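News > Software > Planner updates

Vurdale planner: what changed in the January build

The new build of Vurdale is now on the Idham server. The main change is in how the planner chooses a hand pose near an object with a raised rim. Before, it treated the rim and the object as one body, and the path often went too high. Now the two are kept apart, and the planner may bring the fingers close along the side of a tray – without asking for a full lift first.

We tested it in simulation with a can lying in a white tray. In 100 runs with the old build, 80 ended in a correct grasp. In 100 runs with the new one it was 91.

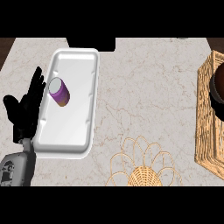
What is still open

The nine failures come from the perception side. Merrick, our pose estimator, sometimes turns a lying can end for end, and the planner then trusts the wrong answer. A check for this is written but not merged. If you use your own scenes, please rebuild the collision meshes with Andow before you update, as the old mesh files will load without a warning and give wrong distances.

Comments

Does the rim setting also work for crates with thick walls?

Rebuilt the meshes as you wrote, all fine now. Thank you.

Please put the Merrick check in a separate branch, we would like to try it.

Related items

Andow: faster mesh export
Reading Vurdale log files
Merrick and shiny surfaces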